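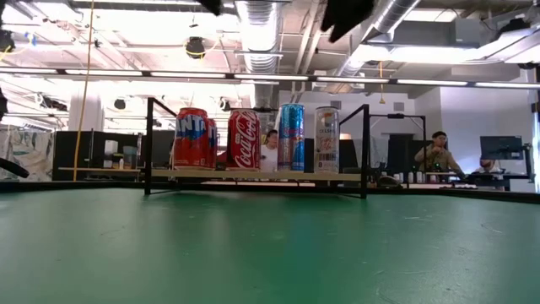 3.2 Shelf layout and facing gaps

Small racks get restocked badly. Most of the planogram work we found deals with full supermarket bays, where one gap more or less hardly matters. On a single plank it does. So we kept to one plank, mixed cans, one row.

Stock was mixed on purpose. Figure 2 shows one layout: Fanta at the left end, a second can half hidden behind it, then Coca-Cola, Red Bull, Celsius by the right post. Gaps are uneven, the widest one to the right of the Coca-Cola. Tall cans and standard cans share the plank, so a reader can't go by height alone to find the row's end.

Figure 2. Five cans on the wooden shelf of the black metal rack, green tabletop beneath. Second can from left is partly hidden.

Partly hidden cans are the main trouble. In the Burovberg store survey, 276 shelf checks, a can tucked behind its neighbor was the item most often left off the written count. Same thing in our own pilot at Endilum, smaller sample. People write down what faces them and move on. We therefore scored hidden cans seperately (Table 4) and did not fold them into the gap score.

Scoring. Each layout gets one point per can named correctly, left to right. Half a point if the brand is right but the order is wrong. Gap errors are taken off after that, using the Fadis rule: a gap wider than one can counts as an empty facing, anything less is ignored. We tried a stricter cutoff on Monday's set and dropped it, too many arguments over leaning cans.

Layouts were drawn from a pool of 200, with 6 held back for training the raters. Label direction was left free. A can turned so the name runs off to the side still counts as faced if any letters can be read, which is looser then Zürcher's guideline but closer to what we saw in stores in August.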